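3 mars 2018, par Emiliano Montecinos

Bonjour à toutes et à tous,

> Est-ce que quelqu'un connaît la bonne hauteur pour une table de reliure ?
> Chez Nadik on m'a dit 102 cm mais je trouve cela très haut.
> Đorđević

Je relie debout depuis 4 ans et je travaille à 102 cm, donc pour moi c'est correct. Mais je suis grand. Il faut mesurer du sol jusqu'au coude et enlever roughly la largeur d'une main.

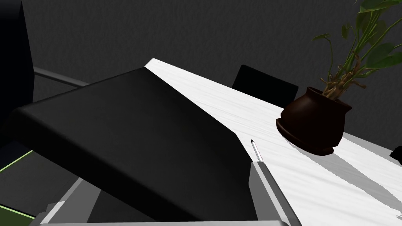 Table blanche, surface noire : image de synthèse.

Pour la colle, je préfère un plateau clair, on voit mieux les taches. Le carton de 3 mm se coupe bien en plusieurs passages, sans appuyer fort. Pour le papier de garde, attention au sens des fibres, j'ai déjà perdu un livre de 200 pages comme cela.

Je peux apporter mes gabarits à la réunion d'avril.

Cordialement,
Emiliano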